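About Skosto

Skosto sets up desks for people who work from home and for small offices. We started in May in a single room behind a print shop and now work out of 2 sites, a showroom and a storeroom. The showroom is on the ground floor and the storeroom is at the back of the lane, with parking for pickups.

We sell desks, monitor stands, keyboards and cable trays, and we carry the Reven and Yáñez ranges in full. Our catalogue lists 1137 items. If the colour or size you want is not in it, ask at the counter and we will order it in.

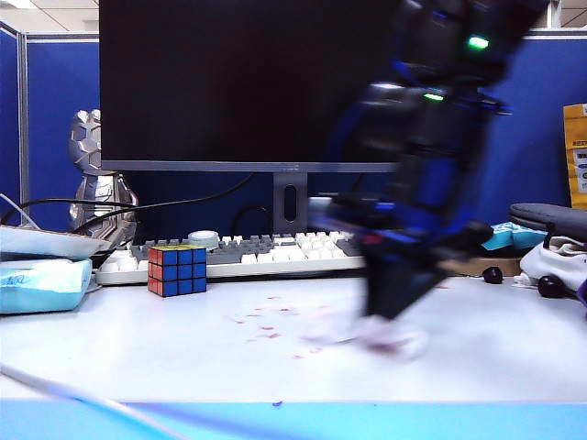 White desk with monitor, mechanical keyboard and Rubik's cube.

A desk has to fit the things that live on it, including tissues, chargers, puzzles and ornaments. Before we quote, we ask for a list of what you keep within reach and the width of your monitor. We then send a layout showing where the cables will run.

Delivery is free within the metro area. Assembly is charged separately and takes a morning. We take away all packaging and can organise collection of your old desk at the same visit.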